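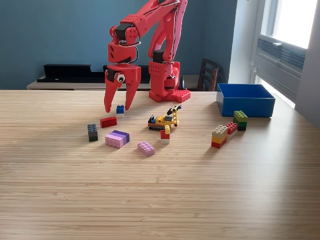
Mokier Brick Table Set

Mokier is a small collection of photos of toy construction bricks on a light wooden tabletop. It covers loose bricks, short stacks, small vehicles built from bricks, and the blue plastic box they are stored in.

Contents

341 photos in 4 folders
One text file per folder listing the colors used
A notes file with known mistakes

What is on the table

Layouts mix single bricks with stacks of two or more colors. The opening photo has a yellow tracked vehicle with a lattice crane arm in the middle, and a short white, red and yellow tower in front of it. A pink and purple block lies on its side nearby.

Labels

Each brick or stack gets one label. Color comes first, then size if the studs can be read: "red 2x4", "blue 2x2". Stacks are labeled from the bottom up. A vehicle is one item, even when it has parts in other colors.

Known problems

Light pink and beige were swapped in 5 labels in the Fivport folder. Dark gray is sometimes written as black. Stacks lying on their side follow no fixed order — check these by hand before using them.

Changes

April: added the Dhillon folder, fixed spelling in the color lists.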